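Notas para la charla: ordenar la mesa de trabajo
Ponente: Pirjo Kauppinen. Encuentro interno de Salent, 13 de abril.

Diapositiva 1. Saludar y presentarme. Recordar que las preguntas van al final. Farzad Farahani lleva el reloj y me avisa cuando queden 2 minutos.

Diapositiva 2. Hablar de lo que se queda encima de la mesa al acabar la jornada: vasos, tarros, piezas pequeñas. En la encuesta de Prustuneo contestaron 21 compañeros y casi todos mencionaron los vasos. Leer en voz alta la respuesta de Karabo Steyn. Pausa.
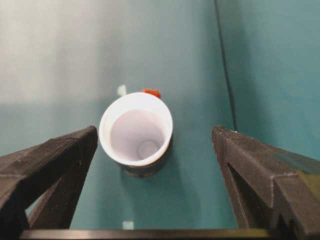
Vaso blanco sobre la superficie verde azulada, con dos objetos pequeños detrás.

Señalar los dos objetos de detrás. Desde este ángulo el vaso tapa parte del rojo anaranjado. Preguntar a la sala qué recogerían primero. Mi propuesta: primero lo pequeño, luego el vaso.

Diapositiva 3. Los recipientes claros se ven enseguida sobre una superficie de color. Con los oscuros cuesta más, y ahí ayuda la tapa. Contar lo del almacén de Abubakari: 500 tarros iguales, todos con tapa negra, y una tarde entera abriéndolos. No alargarse.

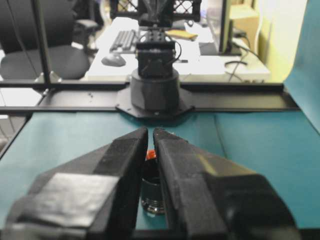
Tarro pequeño de vidrio oscuro con tapa rojo anaranjada.

Insistir en el color de la tapa. Propuesta: un color por tipo de contenido y la lista pegada en la puerta del armario. Paavo Lappalainen tiene la lista de Wumon y la puede pasar a quien la pida.

Diapositiva 4. Turno de preguntas. Si preguntan por el coste de las tapas, remitir a Tyyne Riihimäki. La próxima sesión es en septiembre.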